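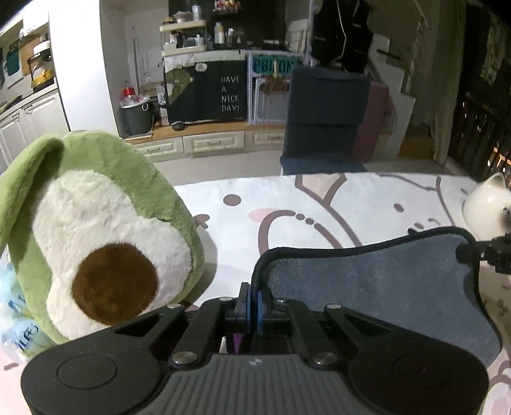 The Odov Arbitration is a dispute between Furnura and Oravec over fishing and navigation rights in the lower Odov, a river that forms their common border for nearly 30 kilometres before it reaches the sea. It was heard at Stusevholm by a tribunal of five arbitrators, and is often described as a model of peaceful settlement. The record gives limited support to that description.

Background

Both governments relied on the same boundary treaty, which places the border in "the principal channel" without saying how that channel is to be found. Furnura argued for the deepest water, Oravec for the route used by boats. Each side claimed long and undisturbed practice in its favour. Neither produced much evidence of it – most of the licences and patrol logs put before the tribunal were copies, and several had no date.

Proceedings

The written pleadings came to 1,329 pages. Tassanee Thongdee appeared as agent for Furnura and Vichien Suwannarat for Oravec. Before the hearings opened in October, both told reporters they were certain of winning, a claim that agents in such cases make as a matter of routine and that has no value as a forecast.

Award

By a majority of three, the tribunal adopted the deepest channel but left existing Oravec fishing licences in force. It declined to rule on compensation. Furnura called the award a complete victory, as did Oravec. Supporters say it ended the seizure of boats on the river, although no independent tally of seizures was kept before or after the ruling, and the claim rests on statements by the two foreign ministries.
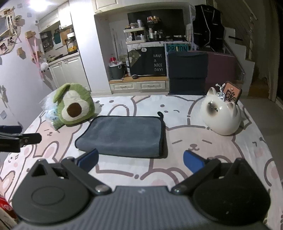

Amparo Iglesias has objected that this reading asks too much of the tribunal, arguing that an award both neighbours are willing to obey is worth more than a tidy line on a chart. Her critics reply that obedience has yet to be tested. The joint survey ordered in the award has not been published, and the channel is known to shift after floods.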